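Living with the arms: tips for anyone whose canteen counter has been automated

Filed under: Kitchen and counter. Last tidied up 2023-05-28.

I have worked behind a snack counter for longer than I care to put in writing. In that time I have been introduced to contactless tills, a dishwasher with opinions, and a coffee machine that needed a training day. Last year the Siddiqui building, where I do the early shift, got a pair of robot arms to pick snacks off the display and put them on a tray. The system is called Clavis. We call it the arms.

What follows is what the four of us on the counter have worked out. The manual covers the installation beautifully and says very little about sandwiches.

Set the counter out the same way every morning

People can find a chocolate bar anywhere. You can put it behind the crisps, under a newspaper or in your own apron pocket and a customer will find it. The arms like things to be where they were yesterday, so the morning set-up is now the most careful job of the day, and it used to be the one we gave to whoever was least awake.

We keep a printed plan of the counter taped inside the cupboard door. It shows the stand, the tray and the baskets, with what goes on each step. When something new comes in, somebody draws it on in biro, and when there is more biro than plan we print a fresh one. Ours is due.

If you have a clear acrylic stand, mind the lights. Clear plastic under a ceiling light throws a glare right across the shelf, and a dark wrapper lying under a white streak is harder for anything to make out, me included. We turned our stand a bit at a time over a week until the worst of it fell where we had the least stock. Then facilities changed the bulbs and we did it all again.
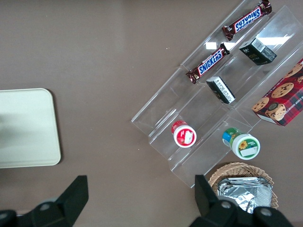 Chocolate bars up top, little jars on their sides lower down.

Wipe the stand with a soft dry cloth and nothing else. Spray cleaner leaves a bloom on acrylic, and kitchen roll puts in fine scratches that you will be looking at until you retire.

Decide early about round things

Small jars are the devil's own work. Upright they get knocked over, and on their sides they would like to be on the floor. Either can be made to work, but pick one per shift and tell the next person, or you will both spend the day quietly correcting each other. A thin strip of clear shelf edging, the sort sold for spice racks, is a decent insurance policy.

Bottles are easier. Stand them in straight rows with a finger's width between, and leave it at that. Do not turn all the labels to the front in a fit of pride at six in the morning. I did this for 15 years and I still do it, but I can't pretend the arms have ever thanked me.

Wrap sandwiches tightly, and then wrap them a bit more tightly

This was the biggest change for me. I have always wrapped a sandwich the way my mother did, which is generously, with a tail of film to get hold of. A hand knows to ignore the tail. A gripper closes on whatever is between its fingers, and if that is mostly air and cling film, you have a problem and shortly afterwards a mess.

So pull the film snug across the cut side, fold the ends flat and press them under. Go easy on the sauce near the edges. Put lettuce in flat and dry it first, because wet lettuce slides and takes the filling along with it. And use bread with some backbone. We had a week of very soft white from Nullatar, the new supplier, and it was like watching somebody pick up a cushion.

A basket with a good rim makes a kind home for sandwiches, provided you don't cram it. Four in a basket that holds six is plenty. If you are tempted by lining it with a napkin, weigh the napkin down or leave it out.
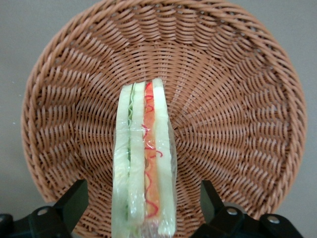
Keep baskets for things that don't mind

Wicker looks lovely and collects crumbs like a hobby. Once a week, take each basket outside, turn it over and smack the bottom. Follow that with a dry pastry brush worked along the weave. Real wicker can have a damp cloth now and then but hates a soaking, and the synthetic sort can go under the tap. If you don't know which yours is, treat it as real until somebody finds the receipt.

Foil packets are fine in a basket. Loose cake is a matter for debate. I say a slice of cake belongs in a box or on a plate under a dome, and I have lost this argument twice.

Check the weave for broken ends as well. A sticking-out bit of cane will snag film, sleeves and tempers in equal measure. Snip it close with nail scissors and rub the stump with fine sandpaper.

Learn where the stop button is before you need it

All of us did the half-day course from Zukby, who put the thing in. Most of it was slides. The useful part was ten minutes at the end, when each of us had to walk up and press the red button while the arms were moving. Everybody hesitated. Everybody. It feels rude, like slapping the table at a wedding.

So practise it. Have new starters press it on their first morning, and again at the end of their first week. Keep the space in front of it clear of mugs, clipboards and the lost property. If the button is on the far side of a hot machine from where you normally stand, ask for another one nearer. We did, and it came in June, after we had asked in writing. Asking out loud had got us a lot of nodding.

And never reach in to straighten something while it is working. I know. It is leaning. You could fix it in a second. Stop the arms, fix it, start the arms.

Tie up your sleeves and your cables

Apron strings go at the back, tied short. Lanyards come off. Ours hang on a row of cup hooks by the door, and the day I remember mine is a day of celebration.

Cables want to live along the back edge, gathered up with the reusable hook-and-loop ties you can buy on a roll. Please don't use freezer bag wire, which somebody here did, and which rusted. If a cable has to come round the front, leave it slack enough not to pull and short enough not to dangle, and wipe it when you wipe the table. Nothing finds a greasy cable faster than a clean cuff.

If your table has a cloth on it, smooth it flat every morning and fix the corners underneath. A wrinkle that would never bother a person can tip a tray. Bulldog clips do the job, and so do the weights sold for garden tablecloths, though ours are shaped like strawberries and get remarks.

What it has done to the job

I was asked to keep this page practical, but people write in and ask, so I will say a bit.

We were told the arms would free us up. In the first month they freed us up to stand next to the arms. After that it settled. Nobody lost their place, I should say, though one post was left empty when its owner went off to run a bed and breakfast, and we all noticed. The four of us now do what five did, with help from something that can't answer the phone.

The picking is gone from my day, and my wrists are glad of it. There is a good deal more preparing: wrapping, spacing, straightening, checking the plan. It is fussier work and it is front-loaded. By the time the lunch queue forms, most of what I can do for it has been done. I used to be run off my feet from 12 till two, and now I am run off them from seven till ten, with my back to the room.

What I missed was the talking. You learn a lot about people while you are reaching for their flapjack.

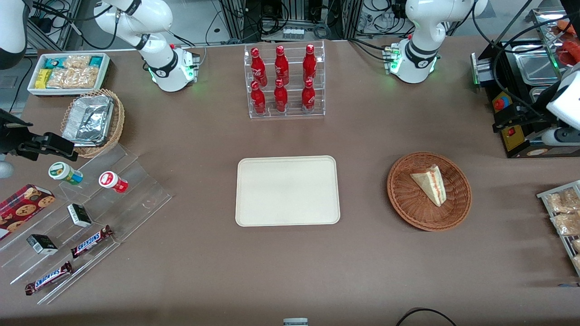

We asked for one thing about that and got it, which was for one of us to be stood at the customer end all through lunch with no other duties. Management called it a host position. I call it being there. It means the woman from accounts can still be told that the good cookies have come in, and the lad who never has breakfast can be looked at in a certain way until he takes a banana.

If yours is a workplace about to get something similar, my advice is to ask early who does the set-up, and whether those hours are on the rota. Ours weren't at first. It took us a few weeks of coming in 40 minutes before we were paid to before anyone wrote it down. Keep a note of your times from day one, in a proper notebook, with the pen on a string.

Ask as well who gets called when it stops. For a while the answer here was a phone number that rang in an empty office. It now goes to a person, who is very pleasant and has talked me through a restart while I served a queue by hand with a pair of salad tongs. Keep tongs. Keep two pairs, on a hook, within reach, and make sure the till can be worked without the arms being switched on. Find that out on a quiet afternoon.

Odds and ends from readers

For sticky residue where a price label has been on a clear shelf: a dab of cooking oil on a fingertip, leave it, then warm water with a drop of washing-up liquid. Several of you sent this one and it does work.

For trays that slide: a square of that rubbery drawer liner underneath, cut smaller than the tray so it doesn't show. Rinse it when it goes dusty, and it grips again.

For crackers that go soft in an open tub: decant half at a time, and keep the rest shut away with a clip on the bag.

For colleagues who name the robots: we tried to hold out. The left one and the right one have names now, I am not putting them on the internet, and there is still a dispute over whose left.

Next month, limescale.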